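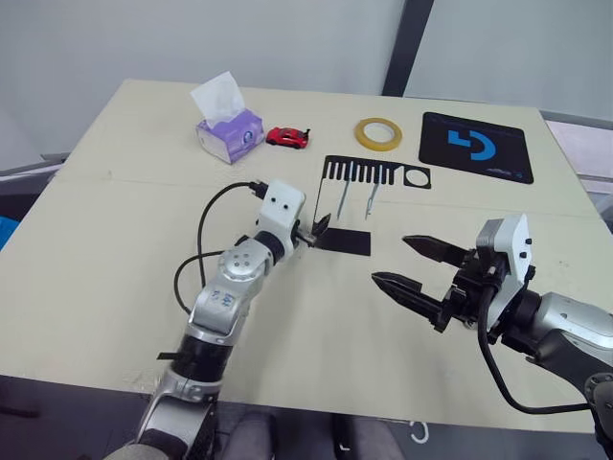 Akinyi Odera would not sign up for a phone plan on the strength of a poster, and she told the Londard Tenants' League as much when the Surada bundle first came around in June. The League now agrees with her.

LONDARD TENANTS' LEAGUE ASKS SURADA TO SHOW ITS MATH

Friday, October 21, 2022 – The Londard Tenants' League today called on Surada, the home internet and phone provider, to publish the figures behind its claim that households on the Cevodov bundle "save from day one." The League has asked for those figures twice. It has received a brochure both times.

The bundle is sold door to door in the Chege Street buildings. It folds internet, a landline and a mobile line into one monthly bill, with a $10 credit for the first five months. The credit is printed in large type. The setup charge, the rental fee for the box and the price after the fifth month are on the back of the form, in gray.

"Maybe it is a good deal for some people," said Odera. "I'd like to see who they are. When I asked the salesman what I would pay in month six, he told me the offer was about peace of mind."

League members compared nine bills from tenants who switched over the summer. Five were higher than the bills they replaced once the credit ran out or the box rental was added. The League does not claim that nine bills prove anything about all of Surada's customers. It does think a company with every bill on file could do better than a slogan.

Surada has said it is "always listening" and plans to simplify the form before the spring. The League has seen a simplified form before – it was the same form with a photo of a family on it.

The League is asking for three changes: the full price for month six on the front page, a written copy left with every tenant before signing, and 10 days to cancel without a fee. It has also asked that sales visits end by early evening.

About 200 tenants have added their names to the request. A copy is posted in the Chege Street laundry room, next to the bus times. Tenants who have already switched are asked to keep every bill, including the first, and bring copies to the League's office.

Shares 9 | Comments 5

Contact: Londard Tenants' League press desk | © 2022 Londard Tenants' League | Back to top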